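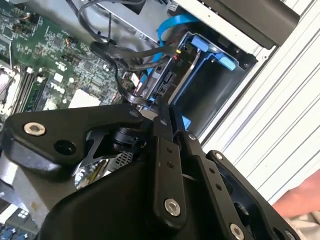 Old computers: collection in November

The office in Tredilow will again take old computers from our members. Last year we received 1,779 kilos of equipment, and the recycling company Stasora paid us a small amount for the metal. We used this money for the new chairs in the reading room.

Please bring your computer without the monitor, because Stasora does not accept screens this time. Cables are welcome if they are tied together. Before you come, copy your files and delete everything private from the disk. If you do not know how to do it, ask at the desk between 4 and 7 in the afternoon.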